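Finally finishing the Skerklow run

21 October 2024
Posted by the author of Longbox Evenings
4 min read

So I've done it. Every issue of Skerklow, start to finish, including the two annuals and that odd winter special where the whole thing is told by the lighthouse. It's taken me since June and I'm a bit bereft, if I'm being truthful.

If you've never come across it, Skerklow is a black and white series about a drowned town and the people who carry on living in it. It ran for 65 issues. I read the first dozen as a teenager, out of order, from a box under the counter at a shop in Lusudport that also sold fishing tackle (my copies smelled of bait for years!). Then the shop shut and I never found out what happened to the ferryman.

I've been reading an issue or two a night at the table once the tea things are cleared, and scribbling notes as I go.

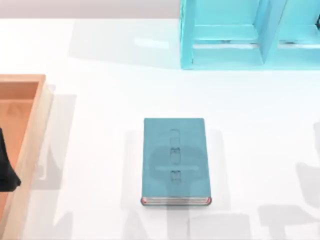 The Entwistle years

Everyone goes on about the Entwistle storyline, and I went in ready to be grumpy about it. Entwistle is the tax inspector who turns up in issue 30 and won't leave. For a good few issues he just walks about asking people what they own, and I can see why readers wrote in to complain. The letters pages are savage. But then he finds the bell, and those quiet chapters suddenly matter, and I had to go back and read the lot again.

The lettering gets better around then as well. Early on the balloons are crammed in and you can lose track of who's talking, especially in the council scenes.
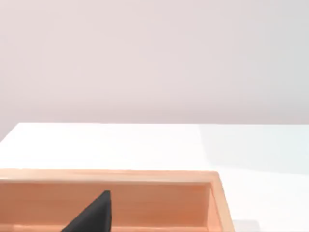 What I didn't love was the move to Stetasholm near the end. It's a new town, on a hill, with a new cast, and after all that water it feels like somebody else's comic. The ferryman gets four pages. Four! I did find out what happened to him, and I won't spoil it, but I put the issue down and went and stood in the garden for a bit.

The last issue had a print run of 2,000 according to the note inside the back cover, so it's a pain to find. Mine has a torn corner and someone's shopping sums on the back and I'm very fond of it. The annuals are much easier, and if you only want a taste I'd start with the second one, which has the eel market story and doesn't need you to know anything.

I think I'll have a go at something short next. Suggestions in the comments please, and no capes for a while.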